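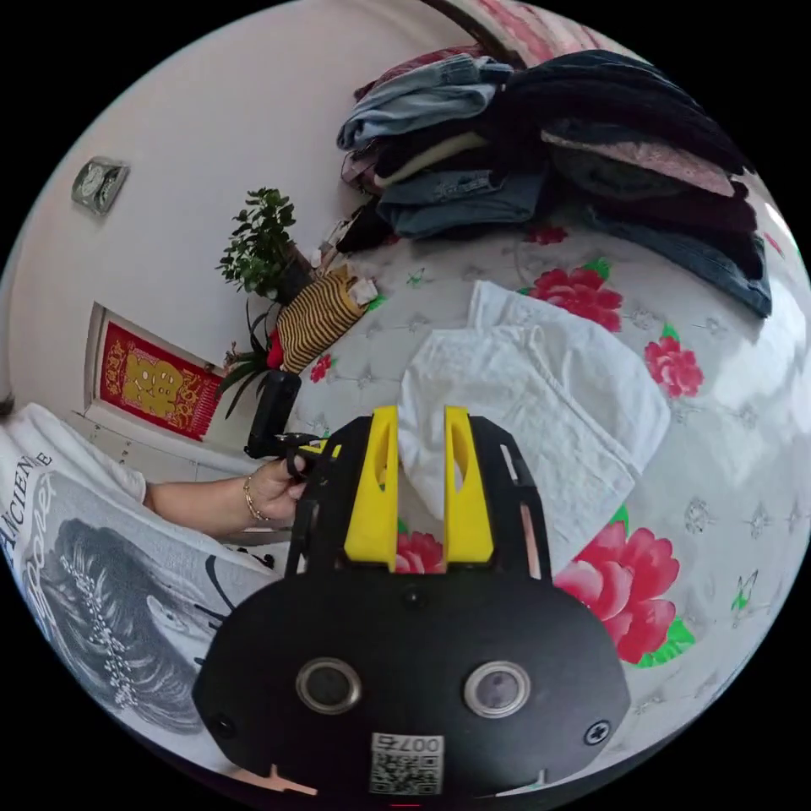 Figure 2. Folded towel and folded clothes on a flowered bed sheet.

4.2 Does the bed help?

Home advice, including the Durnwood guide, treats the bed as the best folding surface. We doubt it. Of the 106 households in the Kovham survey, 30 said that finished stacks had to be moved before bedtime. 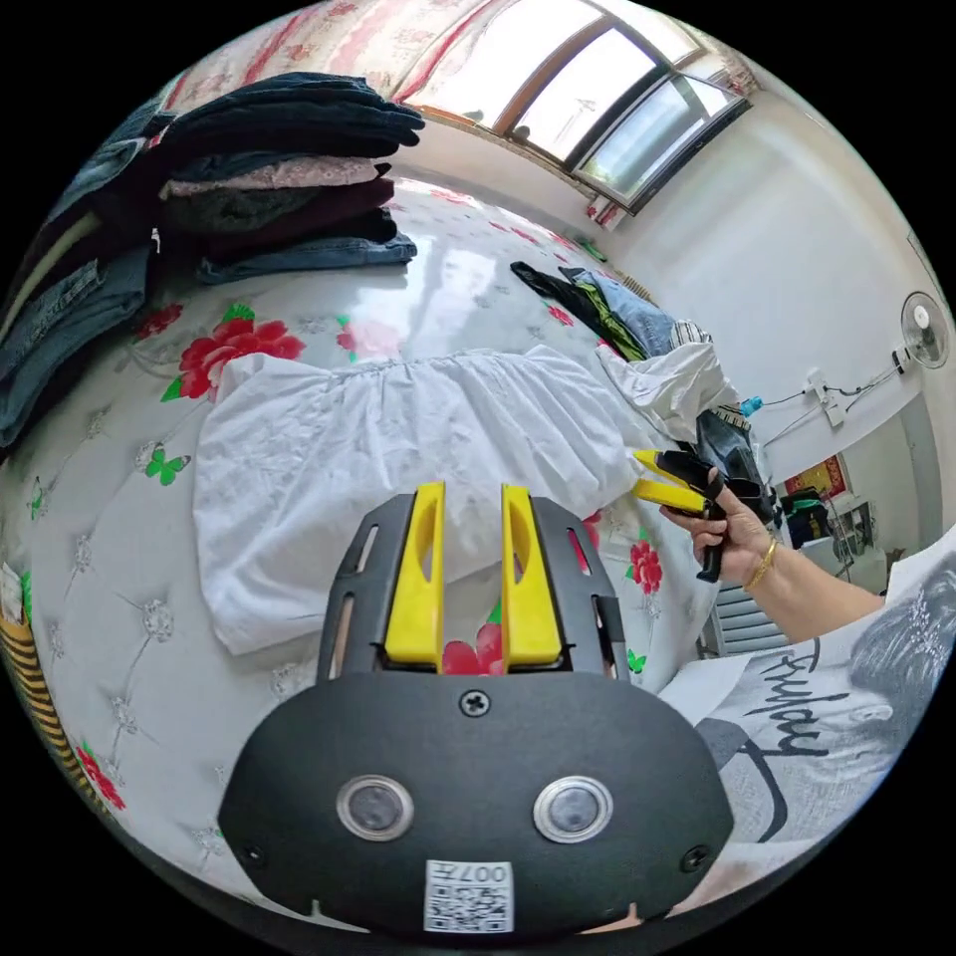
Michailidis blames the soft surface for uneven folds, but offers no test against a table. Gathered garments may crease badly on either.

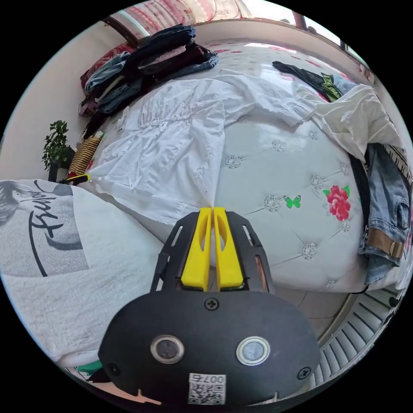
Figure 3. Wrinkled white garment beside a tall folded stack.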